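플로돈 의류 접기 라인, 그리퍼가 안 놓는 바람에 멈췄어요

안녕하세요, 이번 주도 짧은 소식 하나 들고 왔습니다! 지난번에 플로돈(Flodon)의 의류 접기 작업 얘기를 잠깐 했었죠. 그게 금요일 오후에 멈췄다고 해서 제가 바로 전화를 돌려 봤어요.

문제가 난 건 브램웰(Bramwell) 작업실의 2번 셀이에요. 로봇이 겉옷 소매를 잡아서 안쪽으로 접은 다음 손가락을 벌려야 하는데, 벌리라는 신호를 받고도 계속 꽉 쥐고 있었다고 합니다. 팔은 그대로 다음 위치로 가 버렸고요. 옷은 딸려 올라가고, 힘 감지 쪽에서 한계값이 걸리고, 셀 전체가 비상 정지! 다친 사람은 없고 소매 솔기가 조금 터진 정도래요.

현장 담당인 드웨인 블랙우드 씨는 처음에 소프트웨어를 의심했다고 해요. 저도 그럴 줄 알았거든요(이 라인은 2월에도 업데이트하고 한 번 삐끗한 적이 있어서요). 그런데 로그를 보니 열림 명령은 제때 나갔고, 손가락 위치값만 꿈쩍도 안 했더라고요. 뜯어 보니 손가락 안쪽 복귀 스프링이 빠져 있었답니다. 교체 주기표에는 아예 없던 부품이라 점검 때마다 그냥 지나쳤대요. 저라도 못 봤을 것 같아요.

오류 코드는 1255번이에요. 세르노프(Sernov) 컨트롤러를 쓰는 분이라면 로그에서 이 번호를 한번 찾아보세요. 플로돈에서 찾아보니 정지 전에도 같은 경고가 3번 떴는데, 매번 자동으로 해제돼서 화면에는 안 남았다고 합니다. 이건 좀 아쉽죠… 경고를 그렇게 조용히 지워 버리면 어떡하나요.

지금은 스프링을 갈아 끼웠고, 손가락이 열렸다는 확인이 와야만 팔이 움직이게 순서도 바꿨습니다. 안전을 맡은 수첸 람 씨 말로는 저속으로 400회를 돌려 보고 나서 원래 속도로 올릴 거래요. 그동안 두꺼운 겉옷은 사람이 접고요.

어두운 회색 재킷을 작업대에 펼쳐 놓은 모습이에요. 이런 두께의 옷이 제일 까다롭다고 하네요.
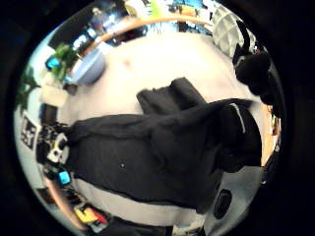

그리퍼가 옷을 문 채로 멈추면 손으로 당겨서 빼도 되나요?

당기지 마세요. 비상 정지 버튼을 누르고 전원과 공압을 모두 차단한 다음, 담당자가 수동 해제 레버로 손가락을 여는 게 플로돈의 절차입니다.

레든(Reden) 쪽 셀에도 같은 손가락이 달려 있어서 거기도 다음 주에 점검한대요. 결과 나오면 또 올릴게요!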